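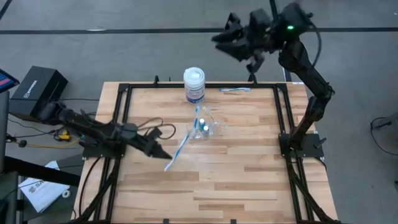
Fig. 1. Table with two mounted arms and a toothbrush.

Reading a League Season: Notes for Session 4

Course: Football Analysis for Coaches, Ernonside
Notes by Urszula Pawlak

Last session we looked at single matches. Today we move to the full season and ask how much a league table tells us at a given point in the calendar.

1. Points and schedule

A table halfway through the season hides the order of the fixtures. Two teams on the same points may have played very different opponents. Before comparing them, write down who each has met, home or away, and who is left. Our practice league has 14 clubs and 26 rounds, so every team plays every other team twice.

Example: after 15 rounds Grustano and Bruscombe are level. Grustano has played the top four away already. Bruscombe still has all four of those trips to come. Most of you will prefer Grustano's position, and I agree, but note that away form in the first half is only a few matches.

2. Squad use

Minutes played is the simplest measure we have. A match is counted as 90 minutes and added time is left out. A player who starts and finishes every league match in a 15-round stretch has 1350 minutes. Across the full 26 rounds the ceiling is 2340.

Include cup matches when you can. The Grustano captain reached 3120 minutes last season in all competitions, and his backup in midfield had 1626. Look at when the backup got his minutes - a run of starts in the spring is a different thing from late substitutions spread over the year.

3. Short squads

Coach Waldemar Górecki argues in the reading that a small group of regulars is fine until the first long injury. His evidence comes from one club, so treat it with care. Głowacki takes the other side and wants at least two changes per match. Read both before the seminar.

Terms to know: games in hand, head-to-head record, goal difference, rotation. Check which tiebreaker your league uses first. Some use head-to-head, some use goal difference.

4. For next time

Pick one club and make a sheet with its results by round, the starting eleven for each match, and days of rest before each match. Mark any round with fewer than four days of rest. Bring it printed.

The written report on the same club is due in June. Two pages, tables extra.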